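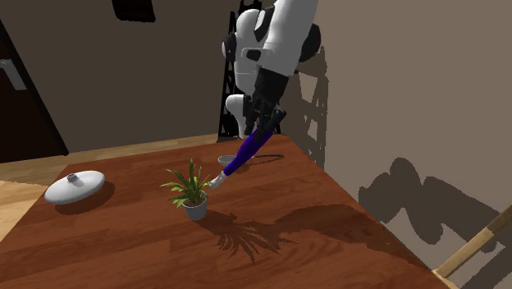 September 2024, dye bench notes

Second try with the madder bath on the Hastby wool. I kept the alum the same as in May, 8 percent of the fiber weight, and changed only the water. Mayu brought rainwater from her roof, and I used it for skeins 1 to 11. The rest got tap water.

The rainwater skeins are more orange. The tap water ones went to brick red, which I like better, but Iolo says it is too close to the Hakim sample we already have on the shelf.

Heating was slow, 40 minutes until the first steam. I did not stir enough at the start and two skeins have a pale stripe near the tie. Next time I must make the ties looser.

Sudheer asks if the chalk matters. I think yes, but I have not tested it alone. To do: one small pot with rainwater and chalk, one without.

Hae-won has the scale until the end of the week. Alum is nearly finished, please order.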